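Gretow Library to Extend Evening Hours in March

The Gretow Public Library will remain open until 9 p.m. on weekdays beginning in March, following a vote by the library board on Friday. The building currently closes at 6 p.m.

The change was requested by residents who work daytime shifts and by students at Danladi High School, where the study hall closes at 5 p.m. The library received 74 written comments on the proposal, of which 54 supported the longer schedule. Most of the others raised questions about parking and lighting on Somano Street.

"Many of our cardholders have never been able to visit on a workday," said library director Ustyna Zakharchenko. "The new hours will give them access to the reading room, the public computers, and the reference desk."

The library has 3131 active cardholders. Two part-time staff members will be hired to cover the evening shift, and applications are being accepted at the front desk. The children's room will keep its present schedule and close at 6 p.m.

Board chair Bello Ojo said the parking lot behind the building will stay open until 9:30 p.m. The town has agreed to repair the lights along the walkway before the new schedule takes effect.
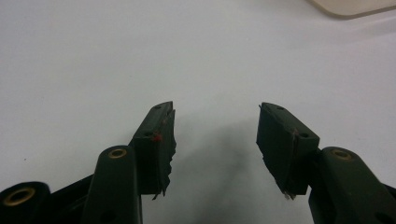
Meeting rooms may be reserved for evening use by local groups at no charge. Requests must be submitted in writing at least one week in advance. Weekend hours are not affected, and the book drop on Idero Avenue will continue to be emptied each morning.

The board will review attendance figures for the evening hours at its fall meeting.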